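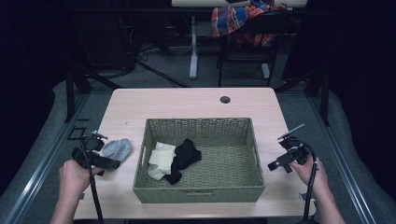

Handheld grippers on either side of the basket, gray sock still on the table.

Workshop tips: comparing handheld grippers on a sock basket

Posted June 3, 2025

Soft laundry is a harder test for a gripper than blocks or cups. A sock has no fixed shape, it folds under the jaw, and it sticks to the sock next to it. The notes that follow apply to any two-handed pair with a cable to each side. They were written while comparing the Goria jaws with the older Anomgate set, both run through a Kallio logger.

Setting up the table

Use a plain, light tabletop. Dark jaws and dark socks both need something to stand out against, and a busy tablecloth makes the recordings harder to check later.

Put the basket in the middle with its long side facing you. Leave a hand's width of bare table on both sides. If the basket slides when a jaw touches the rim, put a square of shelf liner under it.

Run each cable down past the wrist and toward your body. A cable that crosses the table will catch on the rim sooner or later. Leave enough slack to reach the far corner of the basket with a straight arm, and check this before you start recording.

Choosing the socks

Mix the colors: one black, one cream and a pair of light grays is enough. Thin dress socks and thick sports socks should go in separate runs. They need a different jaw opening, and mixing them hides which one is causing the misses.

Wash new socks once before using them. Sizing in new cotton makes them stiffer and the scores come out too high.

Picking up

Approach a flat sock from the side with the lower jaw touching the table. Coming straight down pushes the fabric away – the most common cause of a miss with both sets.

Take the sock near the middle. A toe grip holds, but the long end drags over the rim and can pull other socks along with it.

Close slowly until the fabric bunches, then lift. Squeezing harder after that point does not improve the hold on the Goria jaws. On the Anomgate set it bends the pads outward.

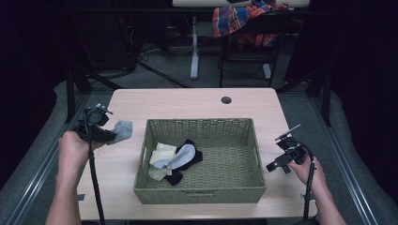 Gray sock held in the left jaws; the right gripper is open and empty.

Using the second hand

Keep the idle gripper open and close to the basket. It can steady the rim, or take the far end of a sock that is hanging too low. Do not park it on the table between picks. The Kallio logger records it as idle after 2 seconds and splits the run in two.

Swap hands halfway through a session. Most people are better with one side, and the difference can be larger than the difference between the two products.

Keeping score

We made 531 attempts in all, 100 of them with the fingertips taped. Write down misses and drops separately. A miss is a jaw problem or an approach problem. A drop is usually a pad problem.

Tape helped with thin socks and made no difference with thick ones. Cloth tape leaves residue on rubber pads, so use paper tape and change it when the edge lifts.

The Trider pads, fitted in December, lasted 146 picks before the surface turned shiny. Wiping them with a damp cloth brought back part of the grip – alcohol did not, and it dried out the edges.

Storage

Hang the grippers with the jaws open. Coil the cables loosely and tie them with a strip of hook-and-loop tape, never around the gripper body. Keep the test socks in a bag of their own, or they end up back in a drawer.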